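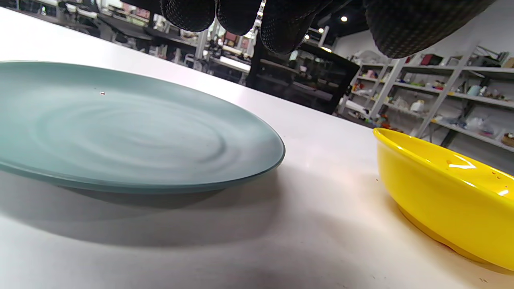
Deux bols jaunes, une assiette et la question de la sauce

Zdeňka Říha a des convictions sur peu de choses, mais elle les a fermes. La première concerne la sauce : elle doit avoir son bol. La deuxième concerne le ravioli : il doit avoir le sien. La troisième, plus récente, porte sur les gens qui versent l'une sur l'autre sans demander. « Je ne les mets pas dehors. Je les sers en dernier. »

Elle anime à Prultermont un petit atelier de raviolis frits, le mardi à midi, et refuse qu'on l'appelle cours de cuisine. On y mange surtout. On y parle aussi beaucoup de vaisselle, ce qui n'était pas prévu au programme et en occupe désormais la moitié.

« Les gens arrivent avec une idée très précise de la farce, me dit-elle en déplaçant un bol que je venais de poser. Ail, pas d'ail, chou, deux fois plus de chou. Et puis ils servent tout dans une assiette creuse, avec la sauce au fond, et ils s'étonnent que ce soit mou. »

Son installation tient en trois pièces : une assiette ronde d'un bleu-vert très pâle et deux bols d'un jaune qu'elle qualifie de « franc » et que son ami Tadeo Medina, moins diplomate, qualifie de « moutarde de cantine ». L'assiette est mate, avec de légers cercles concentriques. Les bols brillent comme s'ils avaient quelque chose à prouver.
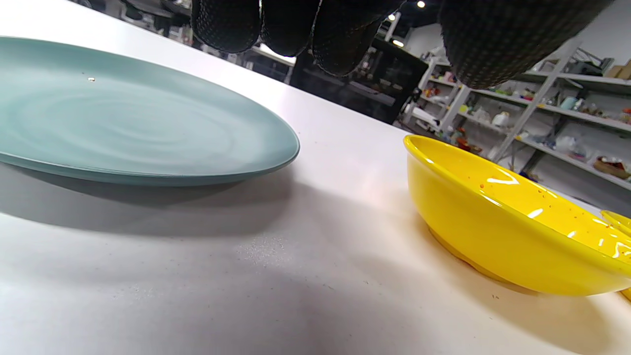 Je lui demande si elle a choisi les couleurs pour qu'elles s'accordent. Elle me regarde avec pitié. « J'ai choisi ce qui restait. » L'ensemble vient d'un lot de 19 pièces dépareillées, acheté chez Lurkport, un déstockeur dont elle parle avec la tendresse qu'on réserve d'ordinaire à un oncle douteux. Le vendeur avait assuré que tout allait ensemble. Elle a gardé les bols, distribué les tasses, et préfère ne pas évoquer la saucière.

Reste que le jaune a un mérite : la sauce rouge s'y voit de loin. « Vous savez tout de suite où viser. Avec du noir, vous trempez au jugé. » L'inconvénient est exactement le même. La moindre éclaboussure se voit aussi, sur le bord, à l'intérieur, et bien sûr sur la table, qui est blanche.

A-t-elle songé à une nappe ? « J'en ai eu une. Elle a tenu cinq séances. Une table, ça s'essuie. Une nappe, ça se juge. »

Vient la démonstration, qu'elle n'aime pas appeler ainsi. L'assiette à gauche, la sauce au milieu, le bol à ravioli à droite, côté baguettes. L'ordre ne se discute pas, du moins pour les droitiers ; Negin Azimi, gauchère et fidèle de la première heure, a obtenu le droit de tout inverser après une négociation dont les deux parties gardent un souvenir différent.
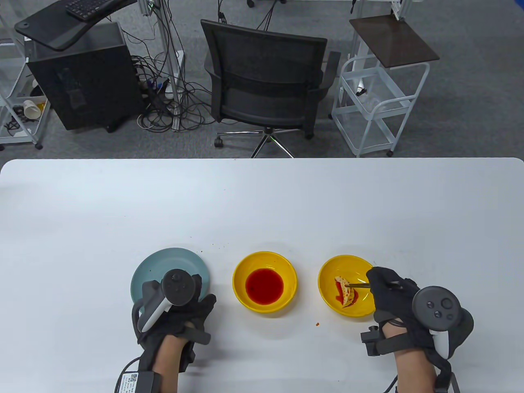

« Le ravioli frit a des bords, poursuit-elle. C'est la partie qui croustille, donc c'est la partie qu'on protège. Vous le prenez par le ventre, vous trempez un coin, vous revenez au-dessus du bol. Pas au-dessus de vos genoux. » Et si ça glisse ? « Le bol est dessous. C'est tout son métier. »

J'essaie. Le mien glisse. Le bol fait son métier.

Pour la sauce, elle est moins bavarde. Du piment, du vinaigre, une troisième chose. Elle admet seulement qu'elle en prépare toujours trop, par peur d'une pénurie qui ne s'est jamais produite – et que le surplus finit dans sa soupe du soir, où elle ne se prive pas, cette fois, de tout mélanger.

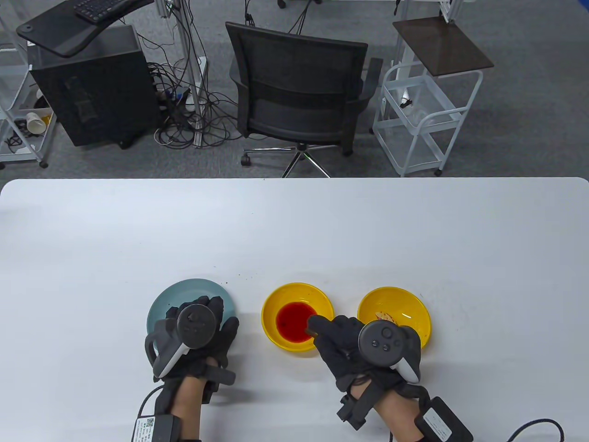
Et l'assiette, dans tout ça ? J'avais remarqué qu'elle en parlait peu. « L'assiette sert à attendre. On y met les raviolis qui refroidissent, les miettes, les baguettes quand on veut raconter quelque chose avec les mains. Tadeo pense qu'on pourrait s'en passer. Tadeo mange au-dessus de l'évier. »

Elle aimerait trouver un troisième bol jaune. Lurkport n'en a plus, et on lui a proposé à la place un plat ovale, du même jaune, paraît-il, à une nuance près. Elle a demandé à voir la nuance. On doit la rappeler en mars.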